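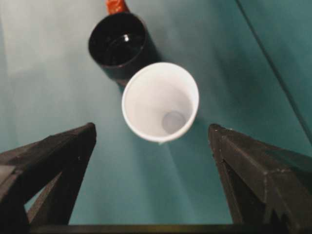

# Grirkton two-finger gripper kit

A pair of fingers, a palm bar and a bag of screws, for people who already own a small desktop arm and have grown tired of it waving at them. The Grirkton started on a bench at the Lostau shared workshop, where the arm it was meant for had come with a gripper that could hold a marker and very little else. Seven versions later it picks up paper cups without turning them into paper.

We sell it as a kit because we don't enjoy assembling it either.

## What you get

- 2 printed fingers, black, left and right (they are mirror images, and yes, people have built two lefts)
- 1 palm bar
- 1 wrist bracket with a spot for a small camera
- 13 screws, of which you need 12
- A printed sheet of instructions, last revised in May

You supply the servo, the camera, the arm and the patience. Filament color is black. We've been asked for orange. Filament color is black.

## What it's good at

Cups, mostly. The fingers open wide enough to straddle an ordinary drinking cup and the blunt tips forgive a sloppy approach. Small blocks are fine. Flat things lying on a table are a misery for any two-finger gripper, and this one hasn't found a way around that. With two arms you can cheat a little and have one stay out of the way, open, while the other does the work.

Set the closing force low and come up. The default in the Kumsa control script is a good starting point for paper; anything stiffer can take more. If the fingers buzz, they're being asked to close through an object, and they would like you to stop.

Cover your table with something matte. Ours is teal, chosen by whoever got to the fabric store first, and both white and black cups show up well against it.

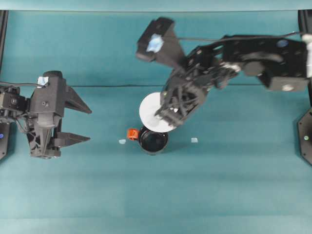
Brorker wrote in to say that the wrist bracket works loose after a long evening of practice runs, and that a drop of threadlocker on the two inner screws cured it. "I did 700 cycles before I noticed the camera was looking at the ceiling," the message went on. "The data was very consistent, I'll give it that."

We've since added a line about threadlocker to the sheet. Older kits don't have it, so consider yourself told.

## Printing your own

The files are free to download. Print the fingers flat side down, no supports, and expect small flecks and scuffs after the first week of use. They don't affect the grip.

## Ordering

The kit is $26, pickup at Lostau or by mail. Spare fingers are sold in pairs only, for the benefit of the two-lefts crowd.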